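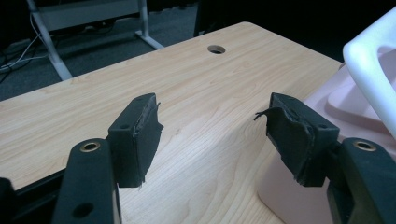

3. Collecting the Demonstrations

By the time we got to this part of the project it was already March, and we had spent most of the winter arguing about software, so it felt very good to finally pick up the hand-held gripper and do something with our arms! Each demonstration is one person doing one small task from start to finish with the gripper, while its camera records everything the fingers do. The learning system later gets nothing but those recordings, so whatever we did badly, it would learn badly too.

We set ourselves a goal of 200 demonstrations and ended up with slightly more than we needed, after throwing out 63 that were too slow, too shaky, or simply abandoned halfway (mostly mine, I'm afraid). Kumiko Murakami and Selim Sezer did the bulk of the recording, Maricruz Nava looked after the labels, and I went through the files in the evenings with a large pot of tea.

3.1 Starting position

Every recording begins with the fingers open and nothing between them. Our first batch didn't follow this rule, and the trained model kept closing on air before it reached the object, which was funny for one afternoon and then not very funny at all. Selim wrote the rule on a card and we read it aloud before each session.

3.2 Wear on the finger pads

The dark covering on the inner face of each pad has gone ragged, with frayed bits along the bottom and a forked shred sticking out from the right one. We talked for a long time about replacing both coverings and decided to wait until the set was finished, so that the grip would not change suddenly in the middle. I still go back and forth on this. A future group should probably record the state of the pads at every session, and we have added a column for it in the shared sheet.

Iqra Mohmand, Seltby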